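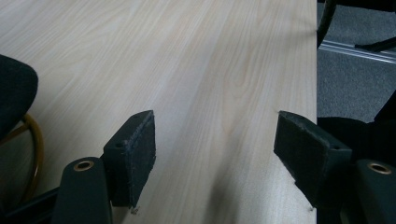 나뭇결 탁자 위에서 벌어져 있는 핸드헬드 그리퍼의 손가락 두 개. (사진=프라테오)

로봇 학습 데이터 업체 프라테오(Prateo)가 푸스컴(Fuscombe) 작업실에서 핸드헬드 그리퍼를 이용한 조작 시연 데이터 수집 1차분을 마쳤다고 금요일 밝혔다. 수집된 시연은 2,260건이며, 집기와 놓기를 중심으로 한 탁상 작업으로 구성됐다. 데이터는 모방학습 정책 모델 '카멜(Kamel)'의 학습에 투입된다.

수집은 작업자가 그리퍼를 손에 쥐고 동작을 직접 수행하는 방식으로 진행됐다. 그리퍼에 장착된 카메라가 손가락 끝과 작업면을 함께 기록하고, 손가락의 개폐 폭과 그리퍼의 자세가 영상과 동기화돼 저장된다. 로봇 팔을 원격으로 조종하는 방식에 비해 설치 시간이 짧고 작업 장소를 바꾸기 쉽다는 것이 업체 측 설명이다. 다만 사람 손의 이동 속도가 실제 로봇 팔의 허용 범위를 넘는 경우가 있어, 후처리 단계에서 속도 상한을 초과한 구간은 별도로 표시한다.

대상 물체는 강체와 변형체로 나뉜다. 프라테오는 이번 1차분에서 변형체의 비중을 높였다. 모자, 장갑, 수건과 같은 직물은 잡는 위치에 따라 형상이 크게 달라지고, 같은 위치를 잡아도 처지는 모양이 매번 다르다. 강체 위주로 학습한 모델은 이런 물체에서 파지점을 잘못 고르는 비율이 높았다고 업체는 밝혔다.
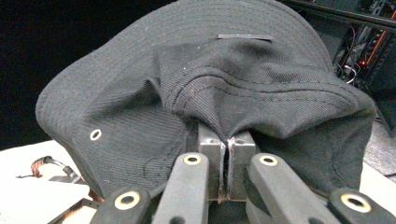 검은색 야구 모자를 집은 그리퍼. 천이 두 패드 사이로 접혀 들어가 있다. (사진=프라테오)

수집을 총괄한 켈리 메이렐리스 데이터 책임자는 "직물은 파지 순간의 프레임만으로는 정보가 부족하다"며 "접근, 접촉, 들어 올리기, 놓기까지를 하나의 시연으로 묶고 중간에 끊긴 기록은 학습 집합에서 제외했다"고 말했다. 물체별 시연은 최대 100건으로 제한했다. 특정 물체의 외형에 모델이 과적합되는 것을 막기 위한 조치다.

시연에는 손가락이 열린 상태로 작업면에 접근하는 구간과 물체를 놓은 뒤 물러나는 구간도 포함된다. 파지가 없는 구간은 그리퍼 개폐 시점을 학습하는 데 쓰인다. 라벨링은 두 단계로 이뤄진다. 먼저 개폐 폭 신호를 기준으로 구간을 자동 분할하고, 이어 검수자가 경계 시점을 확인해 수정한다.
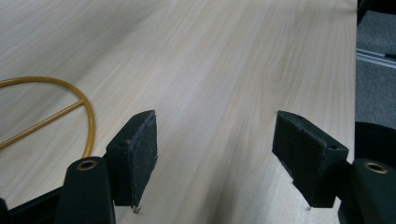 그리퍼의 두 패드 사이로 탁자 면이 드러나 있고, 왼쪽에는 겨자색 케이블이 놓여 있다. (사진=프라테오)

품질 검수에는 사내 도구 '돌론(Dolon)'이 사용됐다. 돌론은 영상과 자세 기록의 시간 오차, 자세 추적이 끊긴 구간, 노출 과다 여부를 점검해 재수집 대상을 분류한다. 검수를 맡은 브리기타 레너 엔지니어는 "반복 무늬가 있는 작업면이나 특징점이 적은 배경에서 추적 오차가 커지는 경향을 확인했다"며 "해당 구간은 폐기하지 않고 신뢰도 값을 낮춰 보관하고 있다"고 설명했다. 시연 1회의 검수에는 대략 2분이 걸린다.

프라테오는 5월 중 2차 수집에 들어간다. 2차분에는 케이블과 끈처럼 가늘고 긴 물체를 정리하는 작업, 양손에 그리퍼를 하나씩 쥐고 직물을 펴는 작업이 추가된다. 패드 표면 소재에 따른 파지 결과의 차이도 기록 항목에 들어간다. 카멜의 평가는 2차 수집 이후 실제 로봇 팔에서 진행될 예정이며, 데이터 공개 여부와 범위는 정해지지 않았다.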